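Bench Notes: Glassware and Racks

The teaching lab at Roncombe went back into use in February, and most of the first week went to glassware. Wen-hsiung Kong and Naomi Koech emptied the drawers under the long bench and sorted what they found. Over 100 test tubes had piled up in there, many of them with chipped rims. The chipped ones have gone in the broken glass bin. Please don't rescue them.

Clean tubes now live in racks on the shelf by the sink, standing upright, open end up. We had been keeping them loose in trays, and they rolled into each other every time somebody pulled a drawer open. The racks take up more shelf space but it is much easier to tell at a glance what is left before a class.

Fill the back row first, starting from the left, and then work forward. It sounds fussy. The reason is that clear glass in a white rack is hard to see, and people kept knocking tubes in the front row with their sleeves while reaching over for the ones behind.

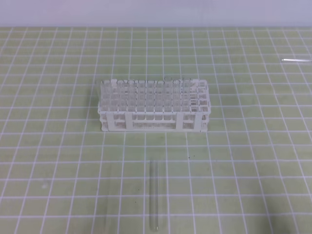 When you take a tube out, hold it just below the rim and lift straight up until the bottom is clear of the lower tier. Tilting it early is how rims get chipped. The same goes for putting one back - find the top hole, then let the tube down slowly until you feel it pass through the second one. If it catches, lift and try again. Don't push.

A tube that has to be laid down for a minute should go on a mat and never on the bare bench. The grid mats are fine for this, and they wipe clean with soap and water. Spare mats are in the tall cupboard, on the same shelf as the tube brushes.

Racks can be washed too, but only by hand in warm water. Szu-yu Man put one through the hot cycle last term and the top plate warped enough that the tubes no longer sat straight. Leave them upside down on the drying rack for 30 minutes, then shake out whatever is left in the holes.

Ming-te Yuen is ordering more tubes at the end of the month. If your group needs a different size, write it on the sheet by the door with your name and the number you want.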